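Handout 2: Comparing hand-held grippers without fooling yourself
Course notes, Lumport Manipulation Lab. Read before the October bench session.

What a comparison is for

Most gripper comparisons I get handed end in a table with a winner in it. Usually the winner is the one the author practiced with. Keep that in mind when you read the Prameseo and Lidcombe reports in the reader. Both claim a "clear advantage" for their own fingers, and neither says who held the tool.

Our task is the mug tree. One base, one pole, curved arms at the top. It looks easy and it separates people's assumptions quickly. A parallel pair of flat fingers does fine on a mug handle and has a miserable time with a thin disc lying flat on a table. If your report only covers the handle, you have chosen your result in advance.

Two views to keep side by side

You will have a head-camera view of the table and a view from the gripper. Score every attempt from both. Students trust the gripper view because the fingers look big and important in it. It is poor evidence for anything outside the gap between them. 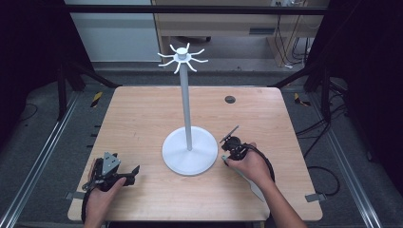 The white base shows up in both views, whole in the first and only partly in the second. 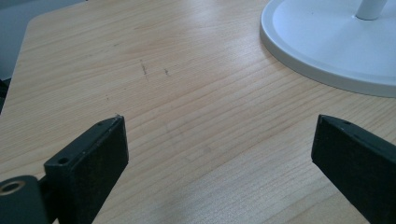

Bergþóra Eskildsen objects to my whole approach here. She holds that scoring from two views doubles the work and mostly measures how patient the scorer is, and that a class would learn more from one view and three times the attempts. I don't agree, but I haven't got data that would settle it, so her note is in the reader after mine. Argue with either of us in your write-up.

Things that spoil results

Practice. The second gripper you try always looks better. Swap the order halfway through.

Worn fingers. Scuffed faces and fresh faces are different grippers as far as friction goes. Write down which you used.

Cable drag. A cable around the wrist pulls on the tool, and people correct for it without noticing. Then they report the correction as "good handling."

Dropped attempts. Last year's class logged 225 attempts and the failures were suspiciously rare. An attempt starts when the fingers close for the first time. If you reset after that, it counts.

The Theodorakopoulos score

You'll meet this in the second reading. It folds speed, success and regrasps into one number. I would leave it out. Fenna Desmet wants it kept for comparison with older reports, so give it in an appendix along with the raw counts.

Due at 5 p.m. on the day of your session, two pages, no winner in the title.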